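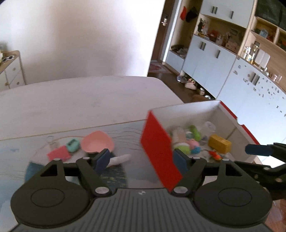 Section 3. What we would buy, and what we left off the list

The brief from our department was to plan a gripper purchase for tabletop sorting and tidying tasks. We looked at two suppliers, Jumero and Azar. Both sell a hand-held gripper with two padded fingers, and both sales sheets make it sound as if the thing pays for itself. We doubt that. Neither sheet gives a price for spare pads, and Azar would not quote one by email.

Our budget is $700. A Jumero unit costs $415, so a pair is out of reach before shipping, and the Wandatstead lab wants two-handed work. The Azar price came in lower but left out the mounting parts and the Sutum software license. We asked for a full quote on Friday and have not had it yet.

For props we plan to spend nothing. Small toys, a dish and a few blocks are enough for pick-and-place work – a matched set of test objects is a luxury at this stage.
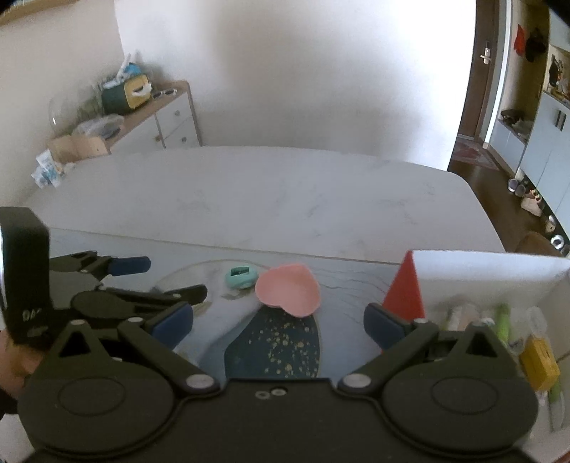
Wandatstead wrote back that one gripper would be a waste of money and that they would sooner wait 9 months for a proper pair. We see the point, but waiting has a cost too, and it isn't in their estimate. Our plan stays as it was: borrow for the first term, log every repair, and only then decide between the 2 suppliers. The repair log template is in Appendix B.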